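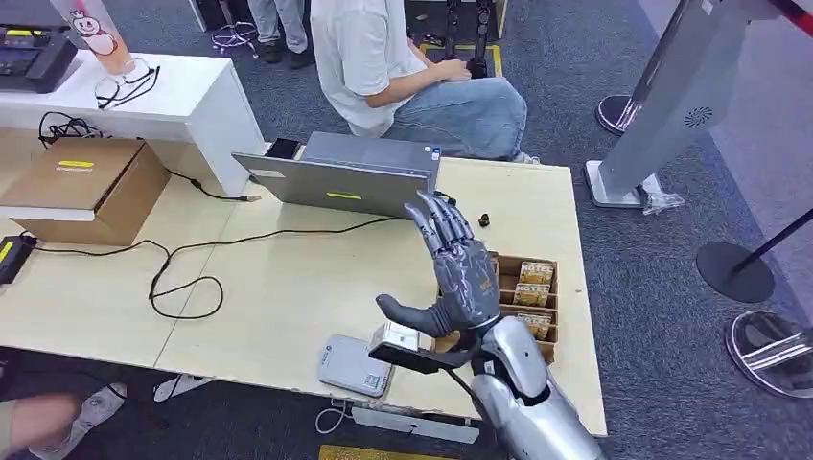
My first investing teacher was a paperback mystery, and I've been fond of learning about money sideways ever since. I was twenty-two, working at a furniture store in Andbridge, and I did my first real budget one rainy night in December after a chapter about a crooked banker scared me silly. These days it all happens at a pale wooden desk with an open laptop on it, a yellow sticker on the lid, but the habit is the same: read a little, add it up, move $200 over before I can talk myself out of it.
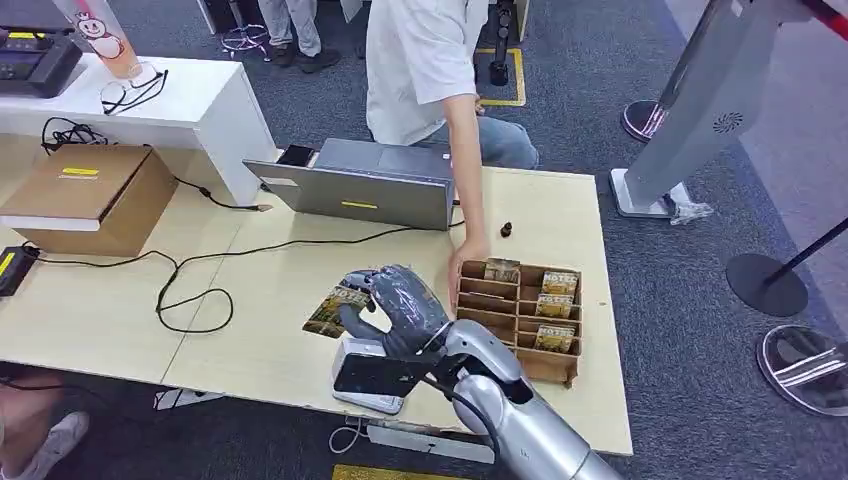
Augustina Ametepe

Board games came next (my cousins in Giswood play for blood!). You learn fast what it feels like to spend every dollar on turn two and then sit there, broke, while everyone else goes shopping. I still think of that whenever a friend calls about a stock that simply can't lose. I bought one of those once, 5 shares at $102 each, and I'd rather not tell you how it went. 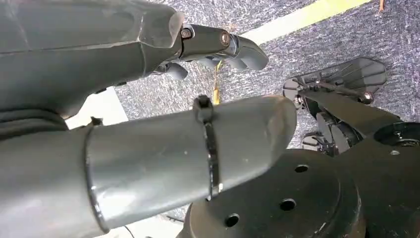
Seidu Ofori
Contributing Editor, Kirkent

Augustina's column brought in 415 letters, bless you all, and most wanted to know where a beginner should start. Start with whatever story you already love, and keep a pencil handy.

Print this page | E-mail to a friend

This site uses cookies. By continuing you accept our cookie policy.

© 2021 Kirkent | Contact us | Back to top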